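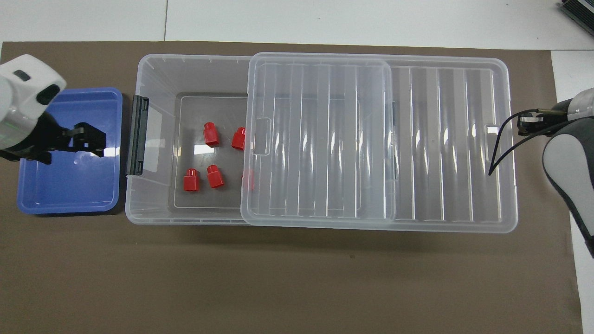

Plirnell Animation has confirmed that its fantasy series Lasturitz will return in November with a second season of 13 episodes. The announcement was made on 27th May, together with the first details of the story, the principal crew and the arrangements for home release.

The new season is set six years after the closing of the Salt Gate. Ines and Corvo, the two apprentices at the centre of the first series, are now grown and live on opposite shores of the inland sea. Ines keeps the harbour ledgers in the town of Rulisden and has not drawn a chart since her teacher's disappearance. Corvo serves aboard a survey vessel whose crew has begun to record islands that appear on no map. A letter written in her teacher's hand brings Ines back to the trade she had given up, and the two are obliged to travel together once more.

Nuno Vieira returns as series director. Scripts are again supervised by Joaquim Mota, who wrote the final four episodes of the first season and has been credited as head writer since the production moved to its present studio. The background art department has been enlarged for the harbour sequences, a number of which will be painted by hand and scanned.

"The first season ended with a door being shut," Mr Vieira said in a statement issued by the studio. "We wished to allow the characters some years of ordinary life before asking them what they had left on the other side of it."

Mr Mota said the new scripts would draw more heavily on the coastal folklore that was mentioned only briefly in earlier episodes. He added that viewers unfamiliar with the first season would be able to follow the main story, although the fourth and fifth episodes make direct reference to the events at the lighthouse.

The original voice cast will reprise their roles, with the exception of the younger versions of Ines and Corvo, who do not appear. A new character, the cartographer Fonseca, joins the survey crew in the opening episode. Casting for the role will be announced at a later date.

Each episode will run for about 24 minutes, apart from the last, which has been extended to 76 minutes and will be offered to cinemas as a stand-alone program before its broadcast. Participating venues have not yet been finalized. An English-language dub is in preparation and is expected to follow the subtitled version by several weeks.

The first season will be reissued on disc ahead of the premiere, with restored colour, a revised subtitle track and a booklet of layout drawings. The short prologue film, previously shown only at festivals, is included in the set. Existing subscribers to the studio's newsletter will receive ordering information by email.

A teaser poster showing the harbour at Rulisden in winter has been released, and a full trailer is scheduled for later in the year.

Contact us | Privacy | © Plirnell Animation. All rights reserved. | Back to top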